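Household Laundry Habits and Garment Lifespan: A Survey of Residents in the Doherty District
Final Project Report, Department of Consumer and Textile Studies

1. Background

Clothing is often discarded well before the fabric has worn out. Earlier coursework in this department looked at how garments are made and sold. The present project examined what happens to them at home, with attention to washing, drying and storage. The Doherty district was selected for its mix of rental apartments and single-family houses, which allowed the project to compare households with a private washer to households that depend on shared machines.

2. Method

A paper questionnaire was delivered to 356 households in January. Completed forms were received from 198 of them. Each form asked how often everyday tops, pants and bedding were washed, which water temperature was used, how items were dried, and why the last discarded garment had been thrown away. A smaller group of 50 households agreed to keep a laundry diary for 4 weeks. Diaries were collected at the Harno branch library and entered into a spreadsheet by the project team. Names and street addresses were removed before any analysis was done.

3. Results

Most respondents reported washing everyday tops after a single use. Households with a private washer ran smaller and more frequent loads. Those using shared machines tended to save clothes for one large load and were more likely to mix colors and fabric types. Fading was the reason given most often for discarding a garment, followed by shrinkage and by loss of shape at the collar or cuffs. Stains ranked lower than the team had expected.

Drying method showed the clearest link to reported damage. Diary households that used a tumble dryer for every load recorded more shrinkage than those that hung at least part of their laundry. Hooded tops and other heavy items were a frequent source of complaint, as they dried unevenly and were often put through a second cycle. 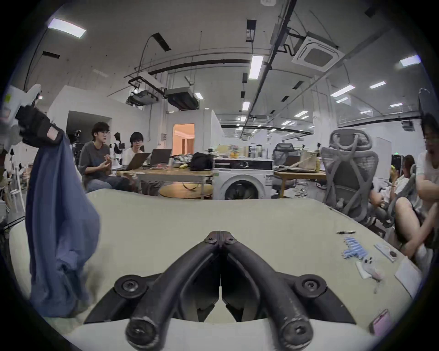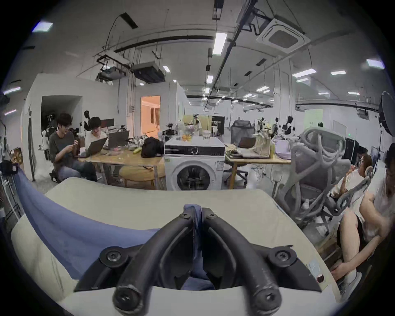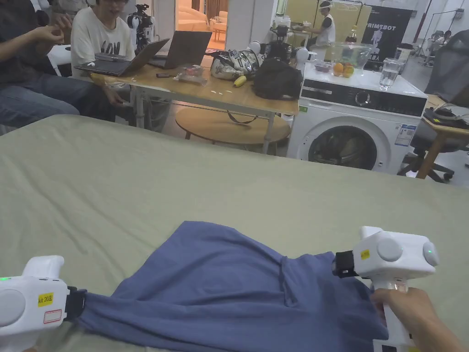

Handling of blue cloth items.

Storage received less attention from respondents. Many left clean laundry in a basket or on a chair for several days before putting it away. Diary entries suggest that creased items were sometimes rewashed although they had not been worn.

4. Discussion

The findings support simple changes in routine, such as cooler water, fuller loads and line drying for heavy knits. The cost of such changes is low, but apartment residents noted that they had no suitable place to hang wet clothing. The results rely on self-reporting, and the diary group was not chosen at random. Winter conditions may also have raised dryer use. A second round in summer is recommended.

5. Care Guide

A one-page care guide was prepared from the results and is available at the Harno branch library on request.

Comments

Wondance
Did you ask about detergent amounts? I always suspected that using too much was what made my towels stiff.

Nellilex
Our building has one dryer and no line, so section 4 sounds very familiar. Please do run the summer survey.

Wondance
I would fill in a diary if you need more people.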